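By the time I got the left gripper talking to its base again, it was past four and Smaranda Costache had eaten my half of the sandwich. Fair enough — I'd told her the job would take ten minutes.

The Gristness pair has hated December ever since we moved it to Vivville. The left one drifts, you tighten it, it sulks, it drifts again. Trinidad Cruzado left me a notebook on the subject when she went off to Merberg, 16 pages, and most of it is her swearing at one screw!

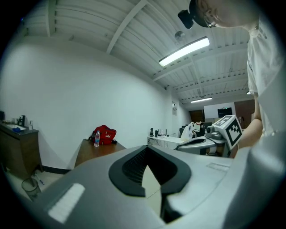
So I did what page nine says. Back the screw off, close the fingers by hand, count to 60 (out loud, she underlined that), then snug it up again before you lose your nerve. I felt ridiculous. Smaranda counted along with me, faster, just to be mean.

Then we ran the open-and-close check, 200 cycles, and I watched the drift number like it owed me money. At 100 it twitched. I said a word from the notebook.

"Leave it," Smaranda said. "It's listening."

I left it. I put my hands in my pockets and we stood there, the two of us, until it got to the end.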